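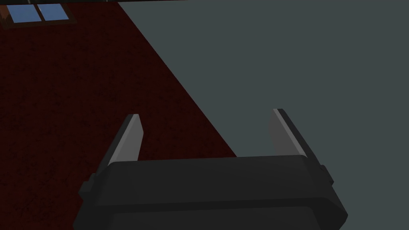 3. Steaming in the Astus multi-cooker

Read section 2 (Cleaning before first use) if you have not already done so.

Parts needed: inner pot, steam rack, Sekeck steaming basket, lid with seal fitted, measuring jug.

3.1 Filling and heating

1. Stand the cooker on a level surface, clear of wall cupboards.
2. Wipe the outside of the inner pot dry and lower it into the body. Turn it a little each way until it sits flat.
3. Pour in 600 ml of cold water. Do not use stock or milk for steaming.
4. Place the steam rack in the pot with its feet down.
5. Close the lid, plug in and press STEAM. The light turns from amber to green when the water is boiling.

Caution: the cooker draws 1,292 watts. Do not run it from an extension lead shared with a kettle or toaster.
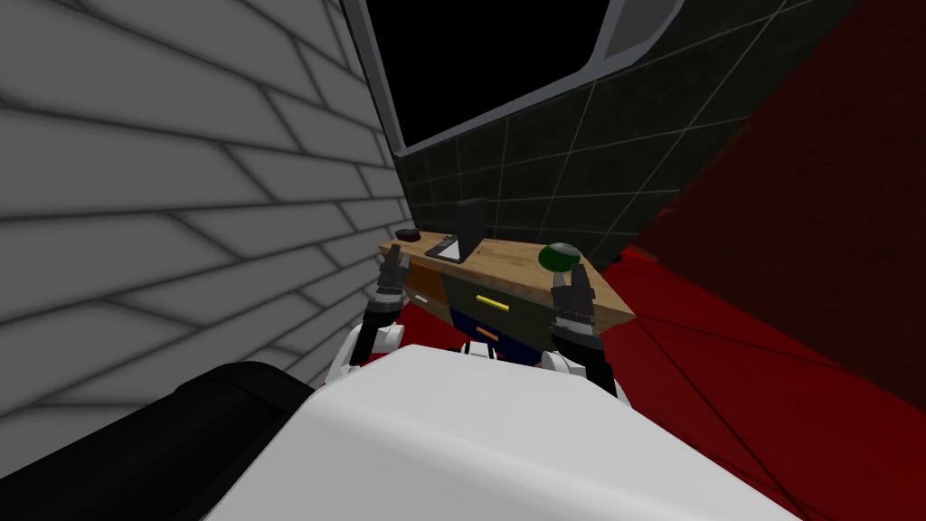 Can I start with hot water from the kettle?
You can, but fill no higher than the lower line and put the food in straight away, as the green light will come on much sooner.

3.2 Adding food

6. Open the lid away from your face and let the steam clear.
7. Arrange the food in one layer in the basket. Cut carrots, potatoes and squash to the same thickness.
8. Lower the basket on to the rack using both handles. Wear oven gloves.
9. Close the lid and set the time. Whole new potatoes need 30 minutes. For other vegetables see the Srour chart inside the back cover.

Note: frozen vegetables can go in without thawing. Add 2 minutes to the time on the chart.
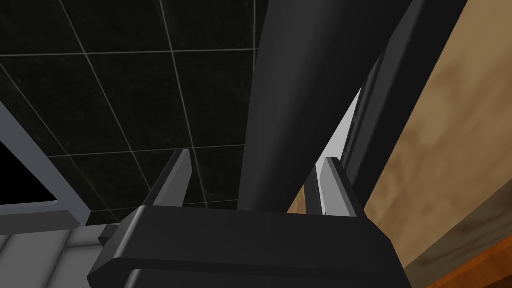 One owner wrote to us that her dumplings stuck to the basket every time until she lined it with cabbage leaves. Baking paper with a few holes in it will also work. Keep the paper clear of the lid seal.

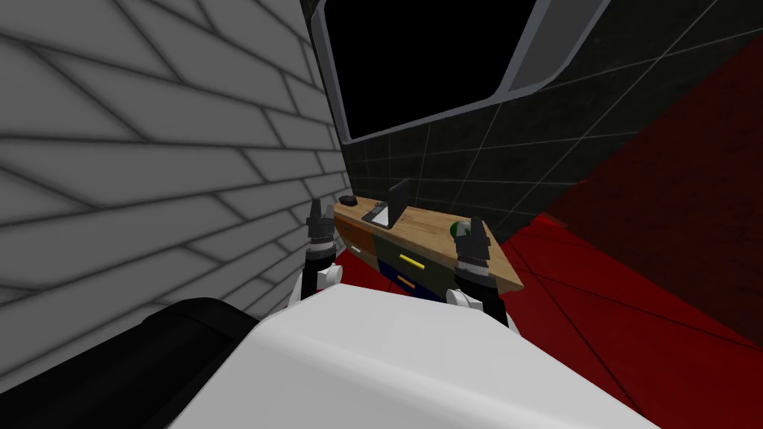
10. When the timer sounds, press STOP and unplug the cooker.
11. Lift out the basket and stand it on a plate to drain.
12. Leave the pot to cool before emptying it. If the base shows white marks, follow the Illotov descaling steps in section 6.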